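Neighborhood Kitchen News: Hot Water for the Winter Table

Print this item | E-mail this item

By Vesela Vidmar
Feb 8, 2021

In the last newsletter I promised to write something about the tea table, so I will do it now. The tea table at Zeltthorpe Hall has been standing by the side door for 3 winters, and many of you stop there on the way to the bus. Until this month we boiled the water in two kettles. When one kettle was boiling, the other was already empty, and people waited with a dry tea bag in the cup. I did not like to see this.

Ankica Shehu offered us an insulated pot from her mother's apartment. Her mother used it for family visits, mostly in August, when all the cousins came and everybody wanted coffee in spite of the heat. It was in a cupboard for a long time, so before we used it we cleaned it well. I filled it with warm water and white vinegar, left it overnight, and rinsed it until the smell was gone. Please do not use strong soap inside such a pot. The taste stays and it is very difficult to remove.

I also learned to warm the pot first. Pour in a little boiling water, close it, wait five minutes, pour it out, and only then fill it for the table. Roxana Matei tried it with and without this step and she says the tea is clearly better with it. 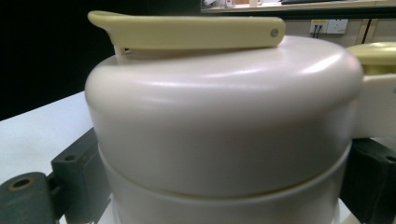 Pouring is a small skill, and I ask everybody to be patient with it. Put the cup in its place before you touch anything on the pot. The long yellow lever lies flat on top of the lid, and it should be pressed slowly, with the palm and not with one finger. If you want to move the pot, take it by the carrying handle, and please let an adult do this when it is full.

The tea table is open from ten o'clock until noon. We have black tea, mint and rose hip. Sugar is in the blue tin. Cups from home are very welcome, especially big ones.

Print this item | E-mail this item

Comments (3)

Amber Boersma wrote:
We had one like this at my grandmother's! Is the vinegar okay if the pot has a glass liner inside?

Vesela Vidmar wrote:
Yes Amber, I use it also for glass. Only do not pour in boiling water when the glass is very cold.

Yuzuki Maruyama wrote:
I can bring roasted barley tea next time, if there is room on the table.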